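Tirinley bench — pre-run checklist, control and perception software
Stack: Drasach (planner), Zulu (perception), Purkau (logging and replay)
Revised in April, after the business with the clock

Work down the list in order. Mark each item pass, fail or not applicable, and write a comment. "Fine" is a mark in disguise and will be sent back.

1. Emergency stop pressed, released, and seen in the Drasach log both times.
Pass. The log calls it an "unexpected event", which is rude.

2. Software versions on the bench match the release sheet.
Fail, then pass. Zulu was one build behind. Updated and restarted at 09:40.

3. Joint and speed limits loaded from file.
Pass. Speed capped at 50 per cent for all first runs. Please stop editing the cap by hand and then forgetting you did it.

4. Clocks agree between the perception machine and the controller.
Pass. 7 ms apart. Last month it was 117 ms, and the arm was planning beautifully for a world that had already gone.

5. Camera calibration loaded and less than a month old.
Pass. The file is named final_final_2. Rename it.

6. Collision model includes everything within reach.
Fail. Drasach knows about the desk and the monitor. It has never heard of glass mugs or houseplants, and will plan straight through both with great confidence. Add them to the model or move them off the desk.

7. Replay test in Purkau.
Pass. 3,293 planned paths replayed, no limit broken. Two were so roundabout that I watched them twice.

8. Manual override: controller connected, takes priority over the planner.
Pass on the second try. The first try was a flat battery.

9. Gripper open and holding nothing, terminal up on the main monitor, cables checked against the arm's path.
Gripper and terminal pass. Cable still trails across the desk — tape it down before anything moves.
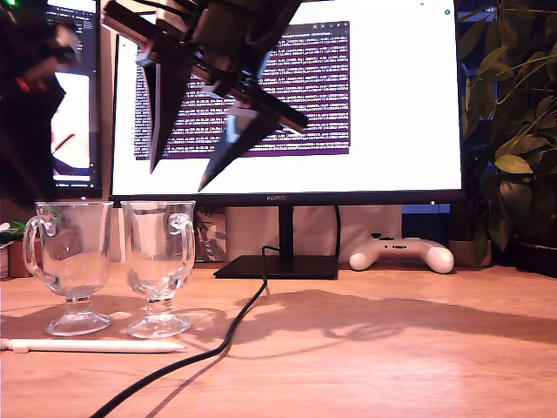
10. Watchdog stops motion when Zulu goes quiet.
Pass. Killed the process mid-move at low speed and the arm halted. Zulu's last message before silence was "all good".

11. Sign-off.
Held until item 6 is cleared and the cable is taped. Rerun 6 and 9 only, unless somebody updates something in the meantime, in which case start again from 1.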